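Storage and Packing Layout for Moulded Parts
Project report, Brarnberg workshop module
Ida Fröhlich, April 2018

1. Background

The Urkivdale store holds black moulded shells and trays between delivery and inspection. When I started in January they were kept in whatever bin had room. My project was to set out a fixed place for each kind of part and to test the layout for 8 weeks.
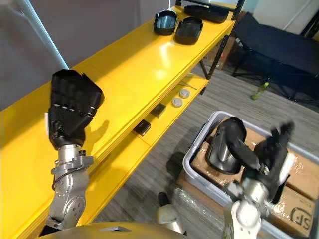

Large parts were the first problem. They are awkward shapes and do not stack well, so a full bin holds very few of them. I gave them the top level of the yellow unit, where three black pieces can lie side by side with their edges clear of each other. Small boxes and the round grey discs went on the lower level -- they take little space and can be reached without moving anything else.

2. Bins

Parts waiting to be sorted stay in a plastic bin on the floor. My supervisor at Jallwood asked for the cardboard packaging to be kept until inspection was finished, in case anything had to go back. 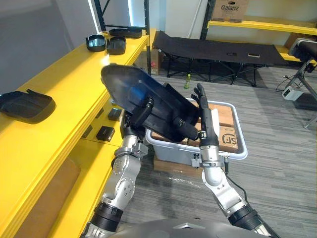 Fig. 2. Black tray above the floor bin, with cardboard boxes still inside.

I tried the bin in 3 positions. The best was close beside the yellow bench, on a sheet of flattened cardboard. Further away, the walking added up over a long session.

3. Handling

The shells have a curved rim and a broad face, and the rim is the easier part to hold.

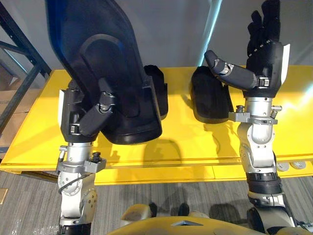 I wrote a short handling rule from this: take the weight from below, keep the other side steady, and set the part down before turning it over. The rule is on the Hirose parts sheet, next to the limit of 30 parts per session.

4. Checking the underside

Each part is looked at from below before it is shelved. Pegs and clips are the details most often missed, so they come first on the checklist.
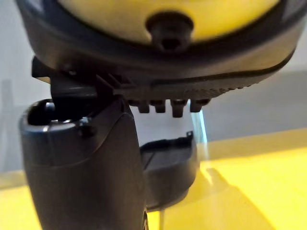
Fig. 4. Underside of a yellow part with a dark grey rim, showing the row of four short pegs.

Checklist 777 covers the rim, pegs, clips and any visible fixings. I would still like to add a line for scratches on glossy surfaces -- the present form has no space for it.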